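Chapter 6
Setting Out a Small Workshop

A workshop is easier to run when the layout is settled before anything is bought. This chapter deals with floor space, bench height and storage. Lighting and heating are left to Chapter 7.

Begin with a floor plan drawn to scale. Mark the doors, the windows and the sockets, then add the benches. The Flovside workshop, used in the exercises, has a floor 506 cm wide and 658 cm long.
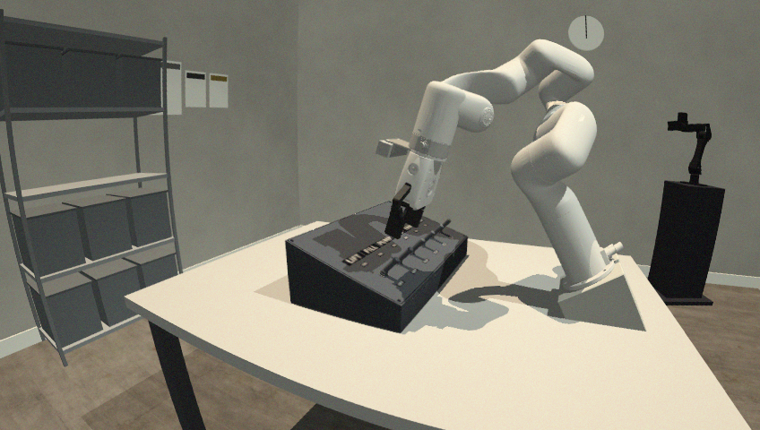

Leave a clear width of at least 70 cm on every side where a person has to stand or pass. Doors and drawers should be drawn open, as they take up floor space too. Shelving can go against the longest wall, with heavy items on the lowest shelf.

Bench height depends on the work. Fine work needs a higher surface than sawing or planing, and a shared bench will be a compromise. Table 6.1 gives starting heights for both.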